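gripper pads slipping after 200 picks

kkang
Stock pads on the two-finger gripper again. I wiped them with alcohol and redid the open width, and it still drifts on the far box in the row.
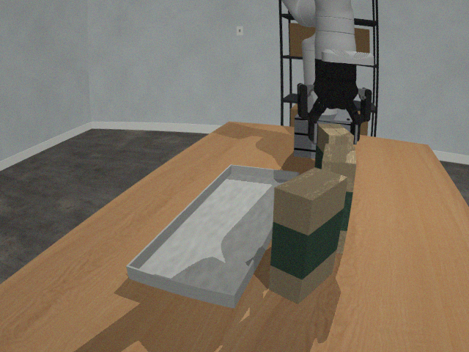
Geagea Robot Club — Cell Upkeep board
Tray stays where it is, I'm only touching the gripper.

praver_fan
Pads are fine, it's your closing force. Mine went 1,000 before I swapped them!

nekeck
Disagree — check the finger screws first. Two of mine had backed out.

kkang
Ok, screws tonight, then force (one change at a time, I know).
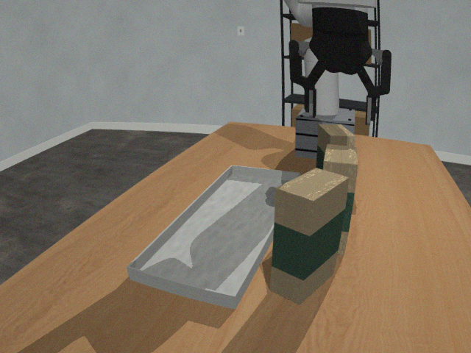
Do I need to rehome the gripper after tightening the finger screws?
Rehome it every time, then run one slow close with no box between the fingers.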